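Review: Firnus Tabletop Arm Kit, Model 289
Prepared by Jarmila Havlíček, Astton Equipment Review Office
2026-03-07

The Firnus kit is sold to schools and small laboratories as a low-cost arm for teaching basic handling tasks. Our office bought one unit at the list price of $1,214 and used it for 49 hours of bench work. The kit was assessed on assembly, accuracy at the gripper, and the quality of the written guide.

Assembly took two staff members one afternoon. The steps are clear, but the section on cable routing is short and should be expanded. Wiring remains exposed near the base, and buyers should plan for ties or sleeves of their own. 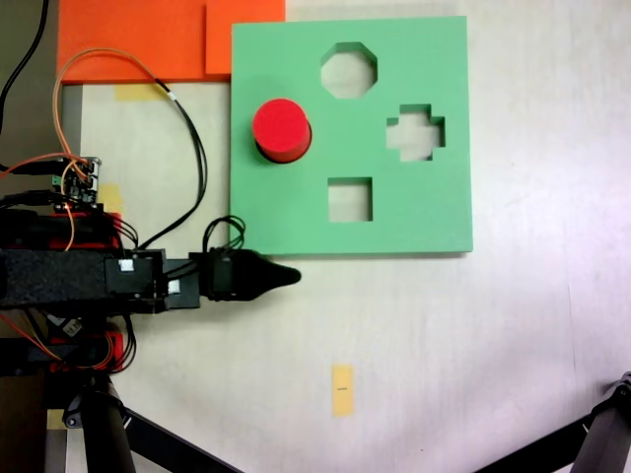 The gripper beside the green shape-sorter board, with the red cylinder standing on the board.

Shape sorting was chosen as the main exercise. The tapered fingertip allows a close approach to small parts, and the arm repeated a taught position well over 20 trials. Results were weaker when the board was moved between trials, as the supplied software does not correct for a shift of this kind.

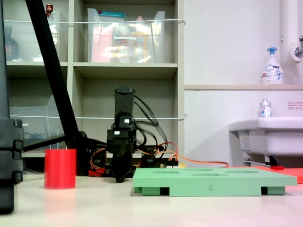

Support from the seller was prompt. A question about motor settings was answered within one working day, and a revised guide is promised for April.

The kit is recommended for supervised teaching use. Departments that need unattended operation should consider the larger Lident model, which will be reviewed separately.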